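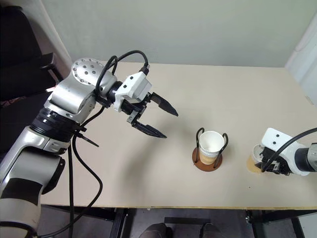 Painemal Community Meals Program
Interim Progress Report to the Nernenen Fund
Submitted 9/17/19

1. Period covered

This report covers activity from the opening of the Stomamgate site through the end of August. It follows the headings set out in the grant agreement.

2. Service delivery

The program served 757 hot lunches during the period, all of them at Stomamgate. Attendance was low in the first two weeks and rose once the school break began. On most days the kitchen prepared 40 portions, with soup and bread held in reserve for late arrivals. Home delivery, which the original plan scheduled for the same period, has not started. The insurance cover for drivers was approved later than expected, and the first routes are now planned for the fall.

3. Premises and equipment

The second sink has been installed and passed inspection. The walk-in cooler was out of service for several days in August, and during that time perishable stock was moved to the Tritis storage unit at no charge to the grant. Repair costs were met from the maintenance line. The supplier has extended the warranty on the compressor by 90 days.

4. Staffing and training

Both cook positions are filled. The part-time coordinator post remains vacant after one round of advertising, and its duties are being shared between the kitchen and the front desk - an arrangement that cannot continue once deliveries begin. All kitchen staff hold current food safety certificates.

5. Budget

Spending is around 20 percent below forecast. Nearly all of the difference comes from the vacant post and the delayed delivery service. Food costs were slightly over budget, mainly for fresh produce. We request the Fund's approval to carry the unspent salary amount into the next period and to move a small part of the vehicle line to food.

6. Next period

Work will center on filling the coordinator post and opening the first two delivery routes. A revised delivery schedule will be sent to the Fund under separate cover.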